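Eshun Folding Proofer review
By Waraporn Onsri
Updated 3rd April

I bake two or three times a week and our kitchen is cold from the end of autumn until the footy finals are nearly over. Dough that should rise in an afternoon takes until bedtime. I have tried the oven with the light on, the top of the hot water system and a foam esky with a jar of hot water in it. All of them work to a point, and all of them need watching.

The Eshun is a folding box with a heated base, made for proving bread dough. It sells for $167 through Prodville, which is where I bought mine at full price. I've had it since last winter and it has done enough loaves for me to have a settled view of it.

What you get

The box has a hard plastic base with the heating plate inside, four walls that fold in on each other, and a lid with a small window. There is a wire rack that sits over the plate and a shallow tray for water. The control is a dial on the front with a display above it. No app, no timer, no light inside.

Set up, it takes up a good bit of bench. Folded, it is the size of a thick atlas and stands on its side in the cupboard with the baking trays. Unfolding takes less than a minute once you know which walls go up first. The instructions get this wrong in one of the drawings (the short walls go up before the long ones).

The cord is short. Ours only reaches if the box is at the sink end of the bench, and that means moving things along every time. If your power points are up under the overhead cupboards, measure before you order.
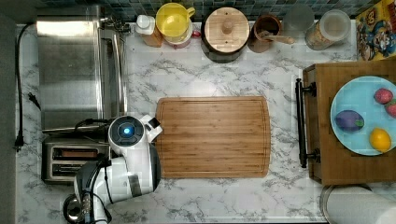 The sink end of the bench, toaster side.

Temperature

This is the part that matters, so I tested it properly. I put a probe thermometer on the rack, set the dial to 25 degrees and left it with the lid on. It got there from a cold start while I was still kneading, overshot a little, then settled. Over a long afternoon the reading at the rack stayed within a degree of the setting. I repeated this on a colder morning with the same result.

The air near the walls is cooler than the air in the middle. With one bowl you won't notice. With two tins side by side, the outer edge of each one rises slower, and I turn them end for end halfway through.

The dial goes higher than I need for bread. I have used the upper end for yoghurt, and it set well overnight in jars with the lids loosely on. I've also softened butter in it, though you have to pay attention, as the plate is warmer than the display suggests and the butter nearest the bottom goes to oil.

Power use is low. My plug-in meter showed 112 watts while it was heating and much less once it was holding. I leave it going for a long rise without worrying about the bill.

Bread results

My standard loaf is a plain white with a bit of wholemeal, using 700 g of flour. In the Eshun, the first rise now takes the same time in July as it does in March. That is the whole reason to own one. The second rise in the tin is also predictable enough that I can put the oven on by the clock.

Sourdough was a bit different. My starter is used to a slow, cool kitchen and it ran well ahead of me the first few times. I ended up with slack dough that spread on the tray. I dropped the temperature by a couple of degrees and started shaping earlier, and the loaves have been fine since. If you are following a recipe written by someone with a warm kitchen, you may find you need no changes at all.

The water tray makes a real difference. Without it, dough in an uncovered bowl gets a dry skin. With it, I've stopped using cling film for the first rise. Don't overfill it or you'll slop it on the plate when you lift the rack out.

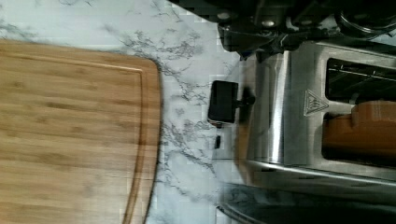 Rolls are where the size starts to bother me. A tray of a dozen fits only if the tray is a narrow one, and my usual biscuit tray is too wide by a finger. I bought a smaller tray and got used to baking in two lots. Tall tins fit with room above, and so does a big mixing bowl, provided it doesn't have a handle.

Cleaning

The rack and the water tray can go in the dishwasher. The walls can't, and flour gets into the folds. I use a dry pastry brush first, then a damp cloth, then leave it standing open until it has aired. I packed it away damp once and it smelled musty for a week. A wipe with vinegar fixed it.

The plate itself is sealed and wipes clean. Dried dough needs soaking with a wet cloth for a few minutes. I wouldn't use a scourer on it, as the coating already has one fine scratch from the rack.
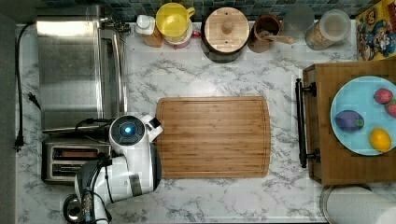
Compared with the Cotgate

A friend lent me her Cotgate proofer for a fortnight so I could run the same loaf in both. The Cotgate is a rigid box with a hinged door. It holds its heat better, the temperature is more even from side to side and it takes a full-sized tray. It is also dearer, and it doesn't fold, so it lives on the bench or it lives in the garage. For a big family or anyone selling at a market I'd say buy the Cotgate. For two loaves a week in an ordinary kitchen the Eshun does the same job.

I also looked at the heated mat from Brustanano. It costs a good deal less, but it only warms from below and you need to find your own box to go over it. I haven't used one for long enough to rate it.

Problems so far

One of the wall hinges has gone loose. It still stands up but needs a nudge. I emailed Prodville about it in April and they sent a replacement wall without asking for the old one back, which was good of them. I haven't fitted it yet.

The display is hard to read from standing height. You have to bend down to it. And the dial has no lock, so it is easy to knock with a tea towel. I now check the setting each time I walk past.

Who should buy it

If your kitchen stays warm all year you don't need a proofer. If you bake once a month, use the oven light. For regular bakers in cold houses with limited storage, I think it is worth the money, with the tray size the main thing to check first.

Rating: four out of five. It loses the one for the short cord and the hinge.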